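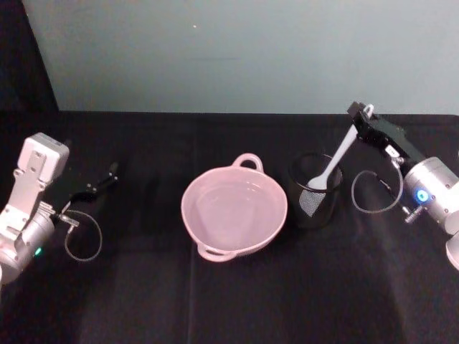 What does the buyer get in a two-arm kit, and what has to be paid for separately?

The base price covers both arms, their grippers, the controller and one year of software updates. Mounting hardware, spare fingers and on-site training are extra.

Courses > Automation Purchasing > Unit 9 > Handout

Reading a vendor offer

We compare two offers in this unit. Andley sells its kit outright. Vasuvby leases a similar one and includes service visits. Both quotes are in the course folder.

Andley lists the spare finger set at 2,129 and the same set with wrist cables at 2,234. Check whether your quote names the cables – they are easy to miss on the order form.

The trial task is a kitchen one. One arm handles a white plastic spoon at a black mesh cup, and a pink bowl stands between the cup and the other gripper. Thin handles and open mesh are harder to judge from a spec sheet than payload or reach, so ask for a trial with your own items before signing.

Things to write down during a trial:
- how the operator resets after a dropped item
- which steps need a person
- whether both arms are used or one waits

Nornska handles repairs for both vendors. Villanueva repairs Andley arms only.

For next class, read both quotes and bring 3 questions for the vendor. Lease terms come up in Unit 10.

2 comments | 9 shares

This site uses cookies to remember your course settings. Accept | Manage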